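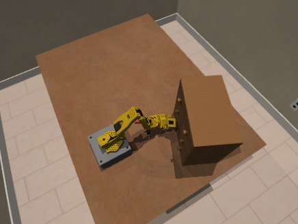 Figure 3. Simulated arm with its end piece at the cabinet front. The eraser is partly hidden behind the bend of the arm.

4.2 Scene set-up and camera placement

All policies in this section were trained and tested in the Piltasa scene, which holds a fixed-base arm, a cabinet with drawers and one small loose object. The scene was built in the Cornton simulator and uses the default rigid-body solver. The task is to open one drawer, pick up the eraser, place it in the drawer and release it. Closing the drawer is not part of the task and is not scored.

The eraser was chosen as the loose object for two reasons. It is small compared with the cabinet, so that a policy relying on coarse image features will tend to miss the grasp. It also differs in colour along its length, which gives the network a cue for orientation that a plain block would lack. Start poses for the eraser were drawn from a uniform distribution over the part of the work surface that the arm can reach, and draws that overlapped the base or the cabinet were rejected. The pose of the cabinet was held fixed throughout.

Observations come from 2 cameras: a room camera mounted high to one side and a hand camera attached to the last link. Both are rendered at the same resolution and passed through separate encoders with no shared weights. Joint positions are appended to the concatenated features. No depth channel is used, and the simulator state is available only to the scoring script.

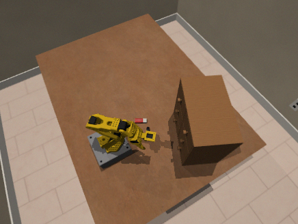

Occlusion is the main source of error in the room view, and we treat it as a property of the arm pose and not of the object pose alone. A given eraser position may be fully visible at one moment and mostly covered at the next. With the wrist brought down below the eraser in the image, both the red portion and the white end are in clear view and the long axis can be read directly. In Figure 3 only a short red strip remains, which is enough to locate the object but does not show its white end. We therefore define a visibility score for each time step as the fraction of eraser pixels left in the room view after rendering the arm, divided by the count obtained with the arm removed. The score is computed offline and never shown to the policy.

4.3 Training data

Demonstrations were produced by the scripted planner of the Mornetetti toolkit, with noise added to the waypoints before each run. Runs in which the eraser left the work surface were thrown away. The final set holds 2,000 demonstrations. A further 502 start states were set aside for testing and were not used to tune any setting, including the noise level.

Three versions of the policy were trained on this set: room camera only, hand camera only, and both. Network size was matched by widening the single encoder in the first two cases. Each version was trained from scratch with the same optimiser and learning rate schedule. We kept the last checkpoint in every case, as picking the best checkpoint on test states would favour the version with the most variable training curve.

Lighting was left fixed in training. An overhead light gives hard-edged shadows from the arm, and these move with the joints. We considered turning shadows off, as is done in the Bermúdez benchmark, but kept them on so that the policy would have to separate the object from dark patches on the work surface.
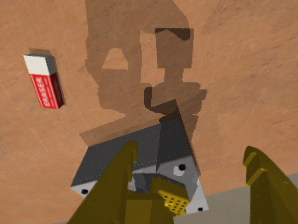

4.4 Effect of the hand camera

The version with both cameras placed the eraser more reliably than either of the others. The gain over the room-only version was largest for start states with a low visibility score at the moment the approach began, and small elsewhere. The hand-only version failed in a different way. It tended to grasp well once the eraser was in view, but often stopped short of the drawer, with the gripper turned away from the cabinet and no useful cue left in the image.

To check that the gain did not come from the extra parameters, we replaced the hand image with a constant grey field at test time. Success fell to nearly the level of the room-only version. Replacing the room image in the same way stopped the policy from opening the drawer in most runs, while grasping was less affected. We also shortened the horizon of predicted actions to 20 steps, which lowered success for all three versions but left their order unchanged.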